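Ranance Gripper Comparison: Frequently Asked Questions

Updated September 24, 2020

What is being compared?
Two simulated grippers, Feltow and Baxter, and two camera placements. The arm stays the same in every test. Each gripper gets 100 tries per block color.

Why use plain colored blocks?
They are easy to model and easy to tell apart. At close range a block can take up a large part of the view, so the controller has to work with one or two flat faces and very little else.

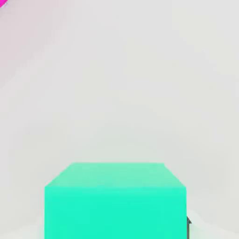
A reader wrote in that flat colors make the job too easy for the camera and that the results won't carry over to printed boxes. We agree that they may not. Textured blocks are planned for March.

Which camera should I start with?
The wide one. It is slower to process, at 130 milliseconds per step, but it keeps the arm and the table in view together. The close camera takes 38.

Are all the blocks on the table?
No. Some sit on top of larger boxes, so the fingers have to stop at different heights.

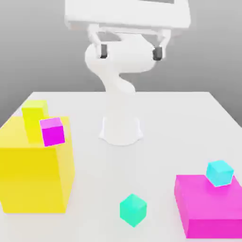
Another user reports that the Feltow fingers bump the big boxes when the approach is too low. Raise the approach height by 10 millimeters in the settings file and run the test again.

Can I use my own controller?
Yes, if it accepts joint positions. Velocity control is not supported yet.

Where do I send results?
Upload the log folder to the Gondemgate page. Please include the settings file.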